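Birkance Open Day

The Birkance open day is a yearly event at the Birkance robot workshop in Fernen, where the public can watch two-armed robots at work and pester the staff with questions. I've written most of this entry from my own visit on Jan 18, 2024, so forgive the odd opinion!

It began as a students-only afternoon run by Jaqueline Nava, and it now draws some 400 people (my ticket was number 106, and I thought I'd got there early). The main draw is the tabletop demonstration, done with toy food and a tray. 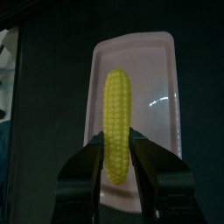 Kimutai Kimaro gave the talk when I went. He's very good on grip – how hard to squeeze, where to take hold, when to let go – and he happily repeated bits for the children at the front. Each session has room for 6 visitors at the rail, with everyone else on the benches behind, so do queue early if you like to see fingers close up.

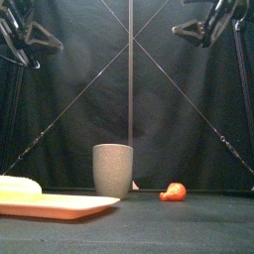 Talks run twice, and the second is the better one, as people have warmed up by then and ask braver questions. Somebody asked Kimutai whether he'd trust a robot with his own dinner and he thought about it for ages.

The Novska room next door has older arms and a decent tea urn. Entry is free, but booking opens in February and goes quickly.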